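Home Features Makers Food Outdoors Archive

7 minute read

The road into Nevmont drops so steeply past the old feed store that I arrived at the Nosness open day with my foot pressed hard on the brake and my coffee in my lap, which is how I came to spend the first minutes of my visit dabbing at my skirt with paper towels while a very patient woman held the door. She was Maysoun Haddad, and she runs the place, and she had already decided that I would be seeing the back rooms first.

"Everyone wants the big arm," she said, walking quickly. "The big arm is fine. You can see it after lunch."

Nosness has been in the old Bitar building for almost 22 months. Before that it was three desks above a dentist, and before that it was an idea Maysoun carried around through a long and not very happy job in warehouse software. What the company does now is teach robots to handle ordinary household things, and the way it does this is charmingly low-tech at first sight. People pick things up. They do it with a gripper held in the hand, with a camera riding along on it, and every reach and pinch is recorded so that a machine can study it later. The software that does the studying is called Gritari, and I heard the name so often during the day that I started to think of it as a member of the staff, probably someone tall.

I had expected a laboratory, I suppose, with white counters and people in clean coats. The rooms at Nosness look much more like somebody's aunt has been allowed to furnish them, and I mean that as high praise. There are patterned walls and cushions and lamps, and the visitors kept drifting toward the chairs to sit down. Maysoun says that a robot that has only ever seen a bare table is going to have a terrible time in a real living room, so they try to give it the living room from the start. She shops for it herself, mostly at yard sales, and she admitted to me, a little guiltily, that a few pieces had gone home with her.

The pieces people practice on are just as humble. A lot of the morning went to long thin things, which sound easy and are the devil's own work. A slender stick wants to roll and it wants to tip, and if you take hold of it too low, the top wanders off wherever it likes. Bogdan Głowacki gave the demonstration, in a quiet voice that made the whole group lean in to hear him. He had us watch the fingers and forget about the hand behind them. You bring the pads up on both sides at once, he told us, and you let them close on it together, because if one side gets there first you have already pushed the thing away.
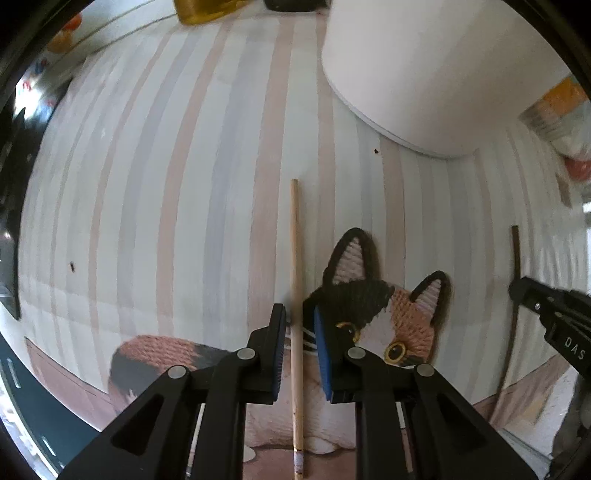 Bogdan Głowacki says the closing is the least of it, and that what he wants from a recording is the half second before, when a person has seen the stick and is making up their mind how to come at it. He would gladly throw out a perfect grab, he told us, if the approach to it had been careless, and he keeps plenty of clumsy ones where the person was clearly thinking.

I have turned that over a good many times since I got home. It is close to what my piano teacher used to tell me, and I didn't listen to her either.

Then it was our turn. There was a sign-up sheet, and a very small boy ahead of me who was better at it than any of the adults, and who had to be talked into letting go. The gripper sat more easily in my hand than I had feared. Closing it felt a bit like using kitchen tongs, except that I was suddenly aware of my wrist, and of how much I rely on my fingertips to tell me what is going on. I managed my first dowel on the fourth try and was absurdly proud. Maysoun clapped!

Lunch was soup and bread in the loading bay, and it ran long, as these things do. I sat beside a retired machinist who had driven 431 miles to be there and who had strong feelings about hinges. He thought the whole business was wonderful. He also thought they should oil more.

And yes, in the afternoon I saw the big arm. It picked up a spoon and put it in a mug, and then it took the spoon out again, slowly, with a long pause in the middle that had the whole room holding its breath — I have been to weddings with less tension. It dropped the next one. Bogdan wrote something down and looked quite pleased.

The next open day is planned for April. Parking is on the street, and I would take the lower road.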